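This website uses cookies to improve your visit. Accept / Manage settings

flornach_fan
I bought the Mikoletti face cream because the label says "fragrance free." In the ingredients I found lavender oil. Is this allowed? I wrote to the company in February and received only a coupon for 10 percent off.

K. Setiawan
Lavender oil can be there for another purpose, and then some companies still print "fragrance free." I don't like it, but I would not call it a lie.

rácz6
I would call it a lie. If my skin gets red from lavender, the purpose is not interesting for me. Girkano had the same words on two of their lotions and they changed the label after complaints. 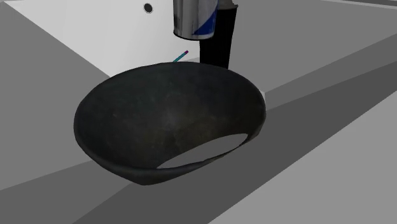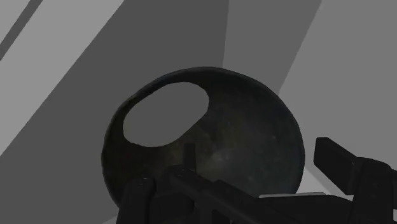
flornach_fan
Where can I complain, if the company does not answer properly?

Maj-Britt Dahlgren
Start with the consumer protection office in your state – most of them have a form online. Attach the coupon letter and clear photos of the front label and the ingredients.

K. Setiawan
For one jar of cream they will not do much, I think. Ask the store for your money back first.

rácz6
I disagree. One complaint is small, but 500 complaints they must read. Please send it.

flornach_fan
I will do both. The store wants the receipt and I have it still. The jar is half used – I hope this is not a problem.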